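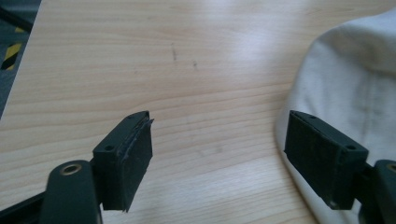
Wooden table that used to have self-adhesive foam edge guards, how do I get the glue residue off?

Posted in Home Repair and Furniture
Sat 13 September
Viewed 3,411 times

I have a light wood kitchen table with an oil finish, bought secondhand in February. The previous owner had stuck foam edge guards along both long sides for a toddler. The foam came away in pieces over the summer and left a band of gray glue. It picks up dust and crumbs and my sleeves stick to it.

So far I have tried warm water with dish soap (did nothing), a plastic scraper (took off the thick parts) and rubbing alcohol on a small spot underneath. The alcohol softened the glue but the wood looked paler afterward and felt dry.

The table was made by Jakska. I don't know the model and there is no label left on it. I would like to avoid sanding the whole top if I can. Is there something that lifts the glue without stripping the oil?

Mekdes Jemal

3 answers, sorted by votes

Sofia Gavalas
Member, 79 votes

Use plain vegetable oil or mineral oil first. Most of the glue on foam strips is soft and rubbery, and oil breaks it down if you leave it long enough.

Wipe oil onto the glue with a rag and lay a strip of paper towel over it so it stays put. Leave it for an hour. Then push the glue off with the plastic scraper, working along the grain. It should roll up into little crumbs. Wipe, and repeat where it is still tacky. I had to do my own table four times on one side and twice on the other.

When you are done, wash the edge with a damp cloth and a drop of dish soap and let it dry overnight. If you used vegetable oil, don't skip the washing, as it can go sticky and smell later on. Mineral oil doesn't do that.

The pale spot from the alcohol is where the finish came off. Rub it lightly with 320 grit paper, wipe off the dust, and put on a thin coat of whatever oil you use for the table. Wipe off the extra after fifteen minutes. It may need a second coat the next day before it matches.

Lay any oily rags flat outside to dry before you throw them out, especially if you use linseed or tung oil. They can catch fire if you leave them in a ball.

Comment from Mekdes Jemal: Thank you. I did one side with mineral oil last night and most of it came off on the second round. There is still a faint line where the strip was. Is that glue or the wood?

Comment from Sofia Gavalas: Probably the wood. The part under the foam got no light, so it aged differently. Mine was hard to see after a few months by the window.

Major
Member, 11 votes

Daltosel citrus remover worked on mine. Smells strong, open a window. Test it underneath first and don't leave it on more than a couple of minutes.

Urer
New member, 3 votes

hair dryer. low heat, then scrape. did the shelf in my hallway this way but that was painted so not sure about oiled wood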